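Stop tuning the planner, look at your wrist view

Quick one because I have a build running and it's August and the office is too hot to think in.

Everybody on the Vurkine list wants to talk about planners. Sampling this, optimizing that. We spent most of the summer there too. Grasp fails in sim, somebody opens the planner config, changes 5 things, runs it again. Repeat till dinner.

My opinion, and I'll keep it short: most of those were never planner bugs. They were state bugs. The arm went where it was told. The thing telling it had a bad idea of where the fruit was, or when.

Why we miss it

Because we debug from the room camera. It's comfortable. Arm, table, box, all there, looks like a demo. You watch the whole reach and think yeah, that's close enough. Close enough is the problem. From up there a small offset at the fingertips is nothing. At the wrist it's the whole story.

Afaf Bitar has been saying this since the first Stullura release and I argued with her for 19 emails. She was right. Put the two kinds of view together, pencil out, then read the logs.

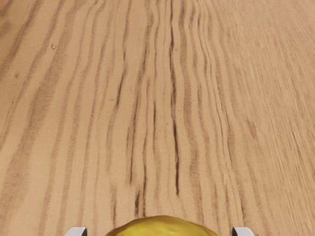
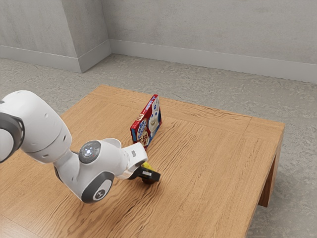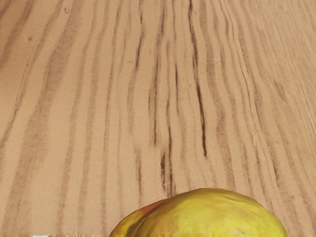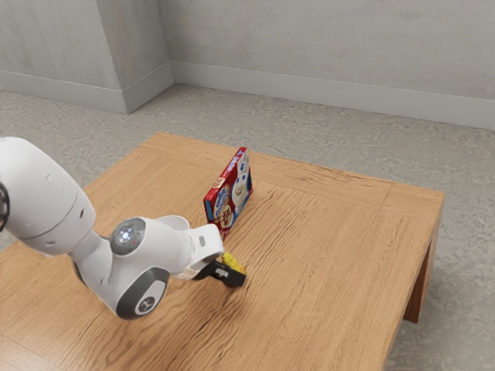 Wood grain and yellow object up close, and the same sort of task with the whole arm in it.

What I'd do instead

Log the wrist view every control tick, with the pose estimate and the timestamp of the estimate, not the time you wrote the row. That last one cost us a week. Dredex stamps on write by default and we had 100 ms of lag hiding in plain sight. No planner setting fixes that.

Second. Check whether the object is even in view when you close. If only the top of it shows at the bottom edge, your estimator is guessing the rest from a curve. Maybe it guesses well. Do you know? We didnt. We had a confidence number and never plotted it.

Third, stop trusting a clean sim. Strong wood grain is a mean background for an edge detector and I'm glad we kept it. Tihomir Perić wanted a flat gray table so the tests would go green. Sure they would. I'd take the ugly table and 2000 runs with honest failures.

The pushback I get is that planners matter in clutter. Fine, they do. A tall box next to the target and you need a decent approach path, I'm not arguing. But fix the order. State first, timing second, then the planner. Bukhari's tooling does it the other way round, opens straight into the planner tab, and I think that one UI choice has wasted more engineer hours then any bad algorithm.

Anyway. Build's done, two tests red, both timestamp stuff. Going back in.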